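Automation in Practice – Unit 9 handout
Notes to go with the open day at Gadwood, December 17, 2019
Instructor: Nerea Toledo

Read these before the write-up is due. They are my notes and they are grumpier than the company's.

What we were told

Stesel presented the cell as a way to take used desktop computers apart for parts. The slide said 1114 processors handled since September. I asked how many of those were dropped, bent or stopped by a person, and was told the log "doesn't break it out that way." Treat 1114 as a number from a slide.

The second claim was 70 seconds per processor. Ask where the clock starts. Opening the case, taking off the side panel and clearing the cooler were not in it. Okonkwo's figure for a trained person, from the reading, covers the whole job – so the two can't be set side by side, although the slide did just that.

Terms you need

Cycle time: start to finish of one repeat, with both ends stated.
Intervention: any time a person touches the work or the controls during a run.
Fixture: whatever holds the work so the robot doesn't have to look for it. A good fixture can make an average robot look clever.

What to look for

A socket with exposed pins is unforgiving. Sideways error matters, and so does tilt. Mandent's brochure gives repeatability for the arm alone, with nothing on how the chip sits in the fingers. Leftover thermal paste on the lid is another variable the brochure skips. 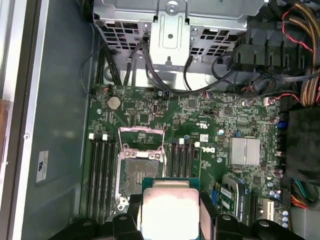 Processor in the gripper, over the open socket.

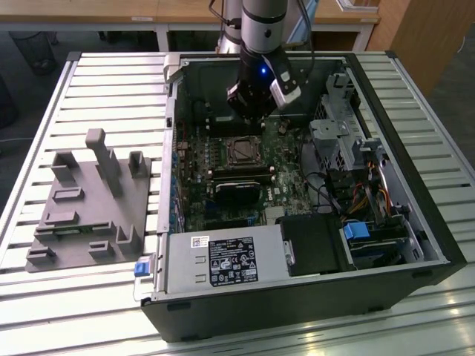
Photos: N. Toledo, Gadwood open day

For the write-up

Pick one claim from the presentation. Say what was measured, what was left out, and what you would need to see before spending money on it. One page. "It was impressive" is worth no points. If you want the full slides, ask me – Stesel sent them as a PDF, minus the one with the prices.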